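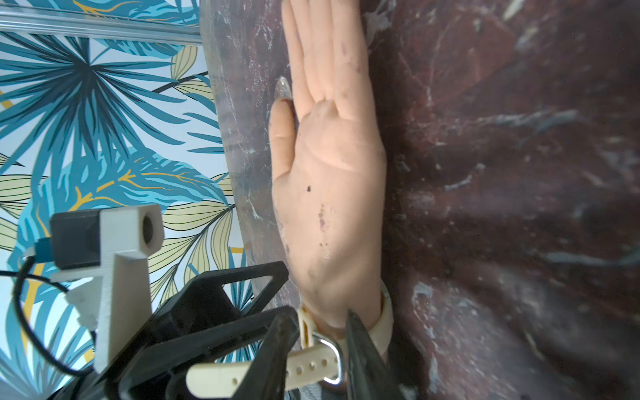
Rubber hand, silver glitter nail

araceli_p
2026-04-16
OK so I'm doing my cousin's press-ons for her wedding and I keep going back and forth on glue vs. sticky tabs. She wants long pointy ones (of course she does) and they need to make it through the rehearsal dinner, the ceremony and probably a lot of dancing. What are you all using?

marisol.a
Glue, every time. I wore tabs to a concert and lost a thumb in the parking lot! Wipe the nail with alcohol first, push down at the cuticle and hold.

Estrella_M
Gonna disagree. Glue wrecked my nails last year and they took over 6 months to grow out. Good tabs are fine if you size the nail right. People pick them too wide, so the sides sit on skin and then they lift.

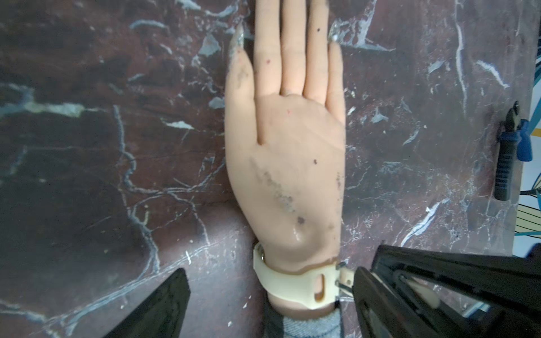 Also, skip the hand cream that morning. Lotion and tabs do not mix, and neither does a long hot shower right before.

marisol.a
Sure, but a long pointed tip is a lever. Every time you open a soda can it's pulling on that tab. Short ones, maybe. For a wedding I'm not risking it.

araceli_p
You're both making me nervous lol. She types all day too.

sole_ledesma
Do a trial run a week out, with tabs on one hand and glue on the other. Then let her pick.

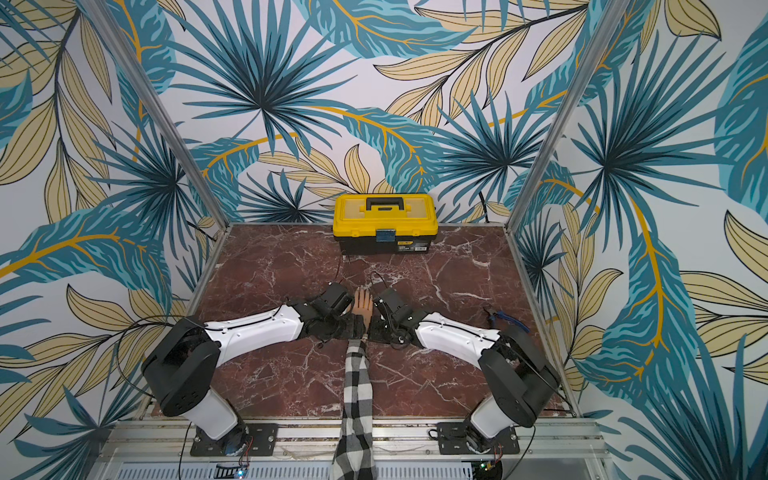

How do you get glued ones off without tearing anything up?

Soak in warm soapy water with a little oil, then slide a wooden stick in from the side. If it hurts, soak longer.

Estrella_M
Still team tabs, but I like the trial idea.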